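Bakville Dispatch, issue 40
2020-04-04

Hi all, and welcome back! I had big plans for this issue (a proper write-up of the spring patch, with tables and everything) but then I started a new save as Nalside and, well, there went my week.

If you haven't tried Nalside since the trade rework, please do. You start with one port, a grumpy council and 812 gold, and everyone's first instinct is to spend the lot on a fleet. I did that twice. Both times Azevedo blockaded me before my second ship was even out of the yard, and I had to sell my fishing rights to keep the lights on.

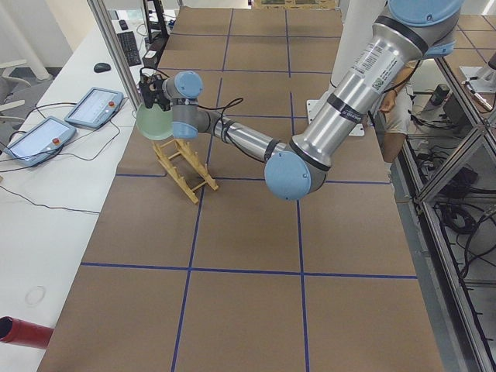

Third try, I built granaries. Boring, I know! But grain is what Vivine wants in the early game, and if you sign the seven-year supply deal before the first winter they'll station their own ships in your bay for free. Azevedo's AI counts those as yours when it's deciding whether to pick a fight, so it mostly leaves you alone and goes off to bother the islands.

The trick (thank you, Leonilde Mota, who posted this on the strategy board back in March) is to leave your tax slider alone until year 736. I always bump it the second I see red numbers. Don't! The merchants' event only fires if they're happy, and that event gives you the second harbor, plus a very nice admiral with terrible hair.
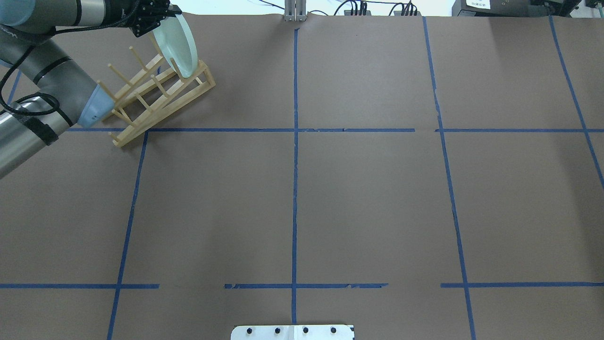
After that it's a pretty relaxed game until the succession mess, which I still haven't figured out. My heir keeps running off to join a monastery. I've tried tutors, I've tried marrying him off, I've tried sending him to the front, and off he goes again. If you've got a fix that doesn't involve reloading, write in and I'll print it next time.

Two bits of housekeeping. The after-action report thread is open again, so anyone who was halfway through a Vivine story can pick it back up. And if the trade overlay is showing blank for you, turn off the old map colors mod, restart, and it should come right back. It did for me, anyway.

Okay, back to my granaries. Happy plotting!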